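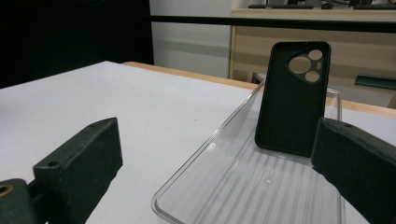
I went seven years without a phone case and I was insufferable about it. Friends would fumble with their big rubbery bricks and I'd slide mine out of my pocket like I was in an ad. Then in November I dropped it in the Pullholm station car park, face down on gravel, and I've been a case person ever since.

What I wasn't ready for was the shopping! I figured I'd duck into a kiosk at lunch and be out in two minutes. There was a whole wall of the things – glitter, cork, one with a fold-out mirror, a marbled Zevix number that cost more than my winter boots. The bloke behind the counter asked me what my "drop profile" was. I said gravel.

I ended up with a Prolex, because it was on the two-for-one hook by the till, and it lasted until the kitchen got warm and the sides went yellow (the colour of old piano keys, if you're wondering). The second one from the deal went the same way in a drawer, without ever meeting a phone. So I started reading up, which is a terrible thing to do at 11 pm. There are people out there who own 50 cases and change them to match their shoes. There are long, bitter arguments over whether a raised edge does anything on a flat floor, and a fellow who drops his down the basement stairs every weekend and posts the results.

And after all that reading, I came round to plain black. My favourite so far is from Wróbel, a little shop wedged between the dry cleaner and the bakery, where they let you try the fit before you pay and don't sigh if you take ages.
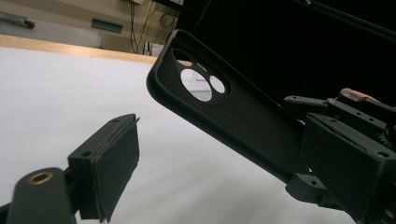 Plain black, with a raised lip right around the edge.

My advice, for what it's worth: take your phone with you when you go. Camera cutouts differ from model to model, and a case that's a hair off will drive you batty every time you take a photo. Press all the buttons through it too. Try getting it in and out of your jeans, right there in the shop, and never mind who's looking.

I do miss the bare phone a bit. Sometimes on a Sunday-ish sort of morning I'll peel the case off, give everything a wipe and carry it naked from the kitchen to the couch. Then it goes straight back on before I head out for the paper.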